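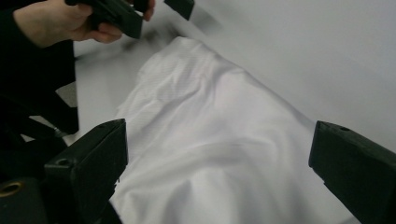 Ironing is the part Vernon Fortin would drop first. A white shirt left in a heap for an hour is harder work than a whole basket of towels, he says, and he would rather fold it badly and wear a sweater over it.

Plenty of people have made the same choice. White cotton shows every crease it picks up, and a lot of those creases come from the way it is handled between the washer and the closet. I spent a week asking people who deal with white cloth every day how they keep it flat, and most of the answers had little to do with the iron.

Gönül Uysal runs the laundry room at Estent, a small hotel with 23 rooms. Her staff gets through 208 napkins on a busy weekend, plus the sheets and the shirts the waiters wear. She starts with the shake. Each piece is held by two corners, snapped once and laid down straight away.

"If you drop it on the table in a ball, you have to find the corners again," she said. "That takes longer than the folding."

Her tables are pale and smooth and get wiped down every morning before any linen touches them. A wooden surface can snag a fine weave, and anything spilled on it the day before will end up on the cloth. She keeps a sheet over the one old table she has not been able to replace.

When a piece does end up bunched, Uysal does not pull at the middle. She looks for an edge, follows it with her fingers to a corner, then follows it the other way to the next one. Only then does she lift. Pulling on the top of the heap tends to drag the lower layers along with it, and the deep folds underneath get pressed in harder. With shirts she looks for the collar first, then the shoulder seams.

Tarek Matar, who alters shirts at a shop called Cendov, works the other way around. He spreads the cloth with the flat of his hand, from the center out, and leaves the corners for last. He does this with cut pieces that have no hem yet, where tugging on an edge can stretch it.

"A sleeve panel is not a napkin," he said. "The edge is the weak part."

Both of them agree on dampness. A shirt taken off the line while it is still slightly damp will smooth out by hand – not perfectly, but well enough for a day under a jacket. Matar keeps a spray bottle for the ones that have dried too far. He mists the cloth, rolls it up and leaves it for ten minutes before he goes near it with the iron.

For folding, Uysal does her shirts in thirds, buttons down, sleeves laid back across the shoulders. She stacks no more than eight. Past that, she said, the bottom shirt comes out with lines you could rule a page by.

I passed all this on to Fortin, who tried the edge method on three shirts the same evening. Two went on hangers. The third he put back in the wash, having found a coffee stain on the cuff.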